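Automation at Work Project - Final Report
Group 4
Intan Tuhumury, Lorcan Costello, Gyu-bin Yeo, Khalil Sabbagh

1. What we looked at

Our topic was automation in a workplace and what it changes for the people who work there. We picked Otia, a home help company that does laundry, beds and tidying for clients who can't manage it themselves. Otia has started getting ready for a robot helper called Trodilell. It isn't in any client's home yet. What has changed already is the job of the staff, who now spend part of the shift doing the housework with a hand-held gripper so the movements can be recorded and used for training.

We wanted to know three things. Does the work feel different. Who decides how it gets done. And what do people think happens to their hours later on.

2. How we did it

Interviews with 4 home helpers and the shift lead, Rizwan Tarar. Two visits, both in August. Lorcan and Khalil did the visits, Intan did most of the interviews by phone, Gyu-bin typed up and sorted the notes. We also got to read the instruction sheet staff are given. We asked for the pay rules as well but only got them explained to us out loud, so that part is from memory and notes.

Limits - small group, all from one company, and the shift lead was in the building for some of the interviews. People may have been more polite than they would be otherwise.

3. The work itself

A session is 34 minutes, then a break. The staff member gets a list of tasks, mostly bedrooms and kitchens. Pick up, fold, straighten, put down. Everything with the gripper, even when hands would be quicker. Every helper we talked to brought that up first.

Soft things are the worst of it. A cup has an edge and a box has sides but quilted stuff has no obvious place to grab. The sheet says to take a fold between the two pads, close slowly, and lift only when the fabric has stopped sliding. One helper told Intan she had to relearn how to pick up bedding and coats after 2 decades of doing it without thinking. She wasn't angry about it, more amused, but she said her wrist was sore for the first while.

Gripper work on puffy quilted fabric, on a bed:

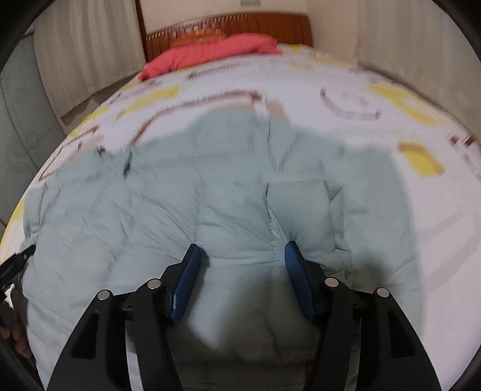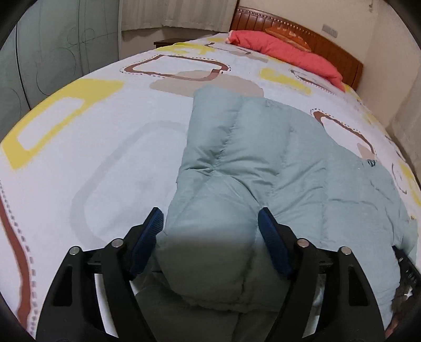 4. What changed for staff

Pace. Before, the goal was to finish the room. Now in recording sessions the goal is a clean movement, and finishing the room is sort of extra. Some liked this. One said it was the first time in the job she had been told to slow down. Another found it frustrating becuase she could see the whole bed needed doing and she was on the same corner again.

Skill. Rizwan called the staff "teachers" when he talked to us. The helpers didn't use that word for themselves. They do know things the sheet doesn't say though - which way a filled fabric will slump, when to let go of one end. They all had little tricks and nobody had written them down. We think this is the most important finding in the project.

Supervision. Recordings get checked by a second company, Grustell, and failed ones come back with a short code. Staff can't talk to the checkers. Two helpers said they often didn't know what they had done wrong, so they just did the task again the same way and hoped.

Pay. Same hourly rate as regular home help, according to Rizwan. There used to be a bonus for 100 accepted recordings but it was dropped before our visits. Helpers gave different reasons for why it went and we couldn't confirm any of them.

5. Worries about later

Mixed. The oldest helper said clients want a person in the room and a machine folding in the corner won't change that. The youngest thought her hours would get cut inside a few years and was already doing an evening course. The other two were somewhere in between. One said she'd be happy to hand over the lifting and bending and keep the part where you sit down and have a cuppa with someone.

Rizwan said there was no plan to reduce staff. When Lorcan asked if that was in writing he said no.

6. Link to the readings

The Pirzada case from week 4 of the unit was a warehouse where workers were asked to show a machine their job and then got moved to checking its mistakes. Otia is similar at the start but the checking went to an outside company, so staff here don't get the new job that came with the old one going. Khalil thinks that makes Otia a worse case. Gyu-bin disagrees, she thinks its too early to say while the robot isn't in use. We left both views in.

7. Recommendations

- Let staff speak to the checkers, even by message
- Replace the codes with a plain sentence
- Pay something for the know-how, separate from the hours
- Put the promise about jobs in writing
- Shorter sessions for bedding and other bulky items, sore wrists came up more than once
- Ask helpers to rewrite the instruction sheet themselves

8. What we'd do differently

Interview away from the workplace. Start earlier - the first visit got pushed back and we lost time. Talk to clients, we had none and they're the ones who will live with the thing. Also we should have agreed on note taking at the start, Gyu-bin had to sort out four different styles and some of it was barely readable (sorry Gyu-bin).

Interview questions and consent form are attached separately.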